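2/2/26

I began the day with the update of the office computers, the one I have been postponing. Bivero sent the notice again on Friday and this time it had a red line under the date. After the end of February the old version gets no more security fixes, so there was nothing more to discuss with myself.

First I made the backup. The tool from Isby said it would need 4 hours and it needed the whole morning and a piece of the lunch. I do not complain, it copied everything and the check at the end was green. I wrote the name of the backup on a paper and put the paper in the drawer, because last year I could not remember which folder was the good one.

The installation itself is more polite than before. It asks if you want the new menu or the old menu, and it shows both next to each other. I chose the old one for the front desk and the new one for myself. The new one has a search field at the top and the programs are in groups, but the groups are made by the system and I cannot rename them. I looked for the setting a long time. In the help pages they write that it is "planned" — I know this word well.

Two things did not work after the restart. The label printer was gone from the list, and the scanner was there two times. For the scanner I deleted one of them and it was the wrong one, so I had to install it again. For the printer I must wait for a driver from Petersen. Their page says the new driver is in testing. I wrote them a short message and got an automatic answer with number 119, which I hope is my place in the line and not the number of days.

Also the fonts. On my monitor everything was suddenly too small, and when I put the scale to 200 percent it was too big, like a book for children. There is a field where you can type your own value, but it is hidden under "advanced" and you have to log out each time. I logged out four times.

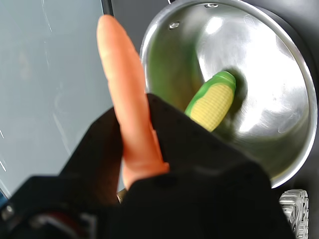
In the afternoon I did the second machine and it went faster, since I knew already where to click. The start is clearly quicker now, I have time only to sit down and not to make coffee. The battery I will judge at the end of the week.

The license for Brarnano does not move by itself to the new version. You have to release it on the old one first, and of course I had already installed over the old one. Their form lets you write 300 characters to explain your problem. My English became very short.

Tomorrow: the laptop, the shared calendar, look again for the printer driver. I must also change the reminder that opens every morning at seven, the update has switched it on again and the sound is terrible.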